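Handheld gripper budgeting

Handheld gripper budgeting is the part of a robot-learning project where you work out what the grippers, the props and the people's time will cost before anyone orders anything. I've planned it for two projects now (Posach first, then Pulis), and I keep this entry going so the next person doesn't have to start from a blank spreadsheet.

Scope

The budget covers tools that a person holds and works by hand to record a task. Robot arms go in their own plan. On Posach we mixed the two, and Merle Donnelly spent a good part of July pulling them apart again!

Grippers

Plan in pairs. A lot of kitchen work takes two hands, so a single gripper per station is a false saving, and I'd sooner run fewer stations with both hands equipped. Finger pads get their own line because they take the wear. Lewis Laing likes one spare set of pads per gripper; I budget two and have never been sorry.
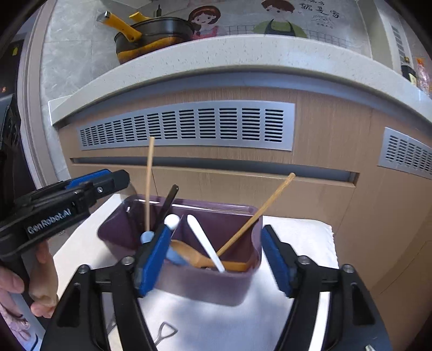 A pair of handheld grippers at a purple utensil caddy.

Props and furniture

People forget this line, or they put in a token amount and hope. For a utensil task you want a container and a real mix of things to go in it: wooden spoons, spatulas, chopsticks, something thin and something chunky. Ordinary household stuff is fine. Our prop allowance on Pulis was $120 per station, plus $30 for replacements, and we spent nearly all of it (Tamara Iordache would like it noted that she predicted this).

A table and a cloth belong here too if the place you're using doesn't come with them. Borrowed kitchens are cheaper than a built set, but ask early about hours and cleaning. The cleaning bill is the one that got me.

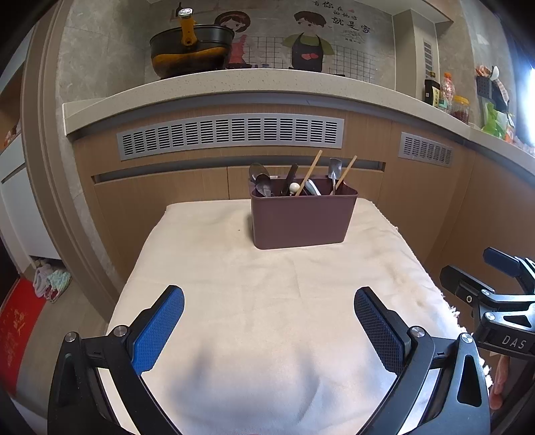

Reading time: 4 minutes

Labor

This is the biggest line by far, and it's easy to underprice. Pay for setup, resets and breaks as well as recording. Putting the utensils back between takes is work! Petrică Sârbu planned 134 paid hours for Pulis and split them into recording, resetting and checking files, and I've copied his layout ever since.

Buying or renting

Renting makes sense for a short trial. If you expect to come back to the same task later in the year, price a purchase next to it and compare the totals with shipping and spares included. When you ask for quotes, get these in writing:

Lead time for a matched pair
Price of replacement pads and screws
Who pays return shipping on a repair
Whether the software is included or billed yearly

Storage

Add drives, and a second copy of everything. We left the second copy out of the Posach plan and had to go back for more money, which was an awkward meeting.

See also

Posach project budget
Station layout for kitchen tasks
Spare parts list

Last edited 8th July by Lucian Olteanu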